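緑のテーブルクロスの話を何回かに分けて書きます。長くなるので興味のある人だけどうぞ。

**1**
食卓用にクロスを買い替えた。店はCurberg。布と台所用品が半々くらいの店で、クロスは奥の棚に畳んで積んである。値段は3,000円。前に使っていたビニールのものは角が割れてきたので捨てた。

**2**
色は緑。最初は生成りにするつもりだったが、生成りは醤油をこぼしたら終わりだと思ってやめた。柄は織りで出した花と葉で、地と同じ色なので遠目には無地に見える。近くで斜めから見ると柄だけ光る。プリントの柄物が苦手な人でも使えると思う。

**3**
問題は折り目。店で長く畳まれていたらしく、広げても線が残る。初日に手で伸ばしてみたが変わらなかった。一晩置いても変わらなかった。重しになるかと思って本を載せた場所は、本の角の跡がついただけだった。

**4**
アイロンは当て布をして低温、と袋の紙に書いてある。うちのアイロン台は小さいので、テーブルの上に毛布を敷いてその上でやるしかない。面倒なのでまだやっていない。まず食卓のものを全部よけるところからだし。

**5**
月曜の夕方の状態。りんごが一つ、手前のほうは広く空いている。折り目は長いのが縦に走っていて、もう一本、途中で布が寄っているところがある。

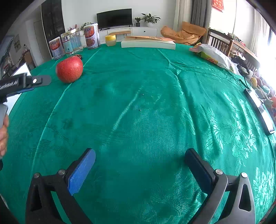 この寄っているところが一番気になる。コップを置くと底が少し浮く感じがする。汁物の椀はいまのところ避けて置いている。アイロンをかけるなら、全面は無理でもここだけは先にやりたい。

**6**
霧吹きで湿らせて手で引っぱるといい、と前に読んだのを思い出して端のほうで試した。浅いしわは取れた。深い折り目はほとんどそのまま。乾くまでに時間がかかるので、食事の前にやるものではない。

**7**
滑りについて。つやのある布なので、木の天板に直接かけるとずれる。椅子を引いたときに裾を巻き込むと全体が動く。Ridanoの滑り止めシートを1,000円で買って下に敷いた。網目のやつ。これで動かなくなった。最初から一緒に買えばよかった。

**8**
シートは天板より一回り小さく切るのがいい。ぴったりに切ると端が垂れて裾から見える。はさみで普通に切れる。自分は一度目に切りすぎて、片側だけ足りなくなった。足りない側は余りを継いである。上から触ると継ぎ目がわかるが、見た目ではわからない。

**9**
果物をかごに入れずに布の上にじかに置くようになった。前はKramerの深い鉢に全部入れていたが、下になったものを忘れる。去年の冬、底のみかんを二つだめにした。並べて置いておけば目に入るので、傷みかけのものから食べられる。

**10**
じか置きの欠点は、転がること。りんごは座りがいいが、丸いものはクロスの折り目に沿って動くことがある。その点では折り目が役に立つ場合もあって、くぼみのあるところに置くと止まる。アイロンをかけたら止まらなくなるかもしれない。

**11**
色の見え方の話。緑の上だと、りんごの赤も柑橘の橙もはっきりする。茶色いものは地味だが、埋もれるほどではない。前のビニールは茶色の格子柄で、果物を置くとごちゃごちゃした。 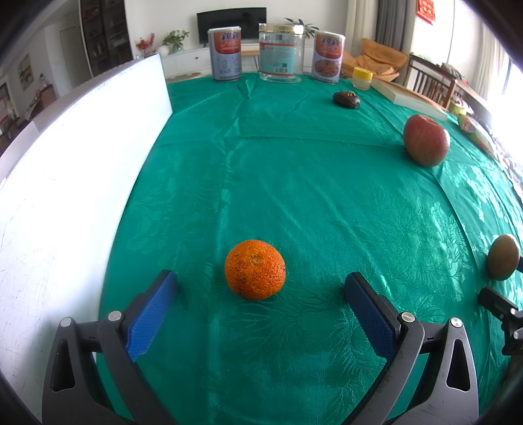
緑のクロスと小さい柑橘。奥にりんごと黄色いふたの瓶。

**12**
柑橘は皮に茶色いところがあるものから先に食べることにしている。中は平気なことが多い。ただ、押してみてやわらかければ早めに切る。皮の傷だけなら味は変わらないと思う。

**13**
瓶や容器は食卓の端に寄せてある。本当は棚にしまいたい。ただ棚の扉が椅子の後ろで、座ったまま開けられない。結局、よく使うものは出しっぱなしになる。拭くときは端から順に動かしている。

**14**
洗濯について。一度だけ洗った。ネットに入れて弱い水流、脱水は短め。色落ちは気にするほどではなかった。洗剤はDistikの液体を普通の量で使った。干すときに折り目の方向に引っぱっておいたら、小さいしわは減った。長い折り目は残った。しぶとい。

**15**
しまうときは、畳まずに巻くことにした。ラップの芯では短いので、包装紙の長い芯を二本つないで使う。つなぎ目はテープ。巻いた上から古いシーツをかぶせておけば、ほこりもつかない。といっても毎日敷いているので、巻いたのは洗ったあとの一度だけ。

**16**
寸法のことを聞かれたので追記。裾の垂れは20センチ前後にした。これより長いと座ったとき膝にかかる。短いと風呂敷を載せたように見える。買う前に天板を測って、垂れの分を両側に足すこと。片側だけ足して計算すると足りない。

**17**
3,000円のわりに布は厚い。替えをもう一枚買うか迷っているが、同じ緑にするか、冬用に濃い赤にするかが決まらない。赤だとりんごが見えにくくなりそうなので、たぶん緑。

**18**
次の休みに寄っているところだけアイロンをかける予定。毛布は押し入れから出してある。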